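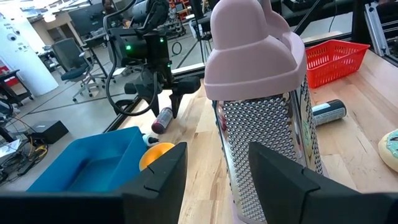 About Us

Skalholm is a home organizing and kitchen setup service. We sort, clear, label and put away the things people use every day, mostly in kitchens, pantries and family rooms, and we teach short classes for people who want to do the work themselves. We are based in Parham and work within 14 miles of the shop.

Who we are

The business was started by Signe Thorlacius, who had spent years running the stockroom of a cookware store. She took on the first jobs in the evenings, after the store closed, and most of them were for former customers who owned plenty of good kitchen tools and could not get at them. Sorcha Skinner joined the following January. She had worked in a preschool and knew a lot about toys, low shelves and getting children to put things back.

There are now four of us. Signe plans the kitchen jobs and Sorcha handles family rooms and the classes. The other two work on site with both of them. Everyone here does the lifting and the wiping down.

How a job works

We start with a visit, which takes an hour. We open cabinets, ask who cooks and who cleans up, and measure the shelves. You get a written plan and a price within a few days. If you only want the plan, you can buy that and stop there.

On the day, we clear one area at a time onto a table. A drawer or a shelf gets emptied completely before we decide anything. Kitchens are rarely just kitchens, and the table usually ends up with a grater next to a spray can next to a toy, so the first sort is a rough one by room. Food tools stay. Play things go in one bin and anything in a pressurized can goes to its own spot, away from the stove and out of reach of children.

The second sort is by how often a thing gets used. Daily items go between knee and shoulder height. Box graters, colanders and other tall or awkward pieces get a shelf of their own where they can stand up. We do not stack them inside pots unless the client already does and likes it that way.

You make every decision about what leaves the house. We will ask about the second potato masher, but we won't argue. Items you want to give away are boxed for you, and we can drop them off on the way home at no charge.

What we use

We use plain plastic bins and baskets in solid colors. Open-top bins are for things that go in and out all day, such as balls and play food. Baskets with holes in the sides are better for things you want to see without lifting down, and they rinse out easily. We try to use what you already own before we sell you anything. When we do supply bins, they are charged at the shelf price and listed on the invoice one by one.

Labels are printed in large type. For children who don't read yet we use a colored dot, and the same color goes on the shelf edge.

Our work table is a wood top on folding legs. It goes with us to jobs where the counters are too small to sort on, and it comes back to the shop for classes.

Classes

Classes are held at the shop and run for three hours with a break. We take up to 8 people at a time. The three we teach most often are:

Kitchen Drawers and Tools
Under the Sink: Sprays, Cleaners and Cans
Toys in Shared Rooms

Bring one drawer or one bin from home, exactly as it is. You will empty it, sort it and take it back ready to use. Coffee is provided. Children are welcome at the toy class if an adult stays with them.

We also run the Riltirwood project, which is a free session for people moving into a first apartment. It covers which kitchen items are worth buying first and how to fit them into two cabinets. Ask at the shop for the next start time.

Urio, our checklist

Every client and every class member gets a copy of Urio, the checklist we wrote for our own use. It runs to four pages and goes room by room. The kitchen page is the longest. We update it when a client points out something we missed, and past clients can ask for the new version at any time.

What we don't do

We don't do deep cleaning, furniture repair or removal of paint and chemicals. Partly used spray cans that you no longer want should be taken to a household hazardous waste site, and we can tell you what to ask when you call them. We don't take photographs inside your home without written permission.

Visiting the shop

The shop is open mornings from 9:00 to noon. Afternoons are for jobs, so please call ahead if you need to come by later. Parking is behind the building, and the back door has no step.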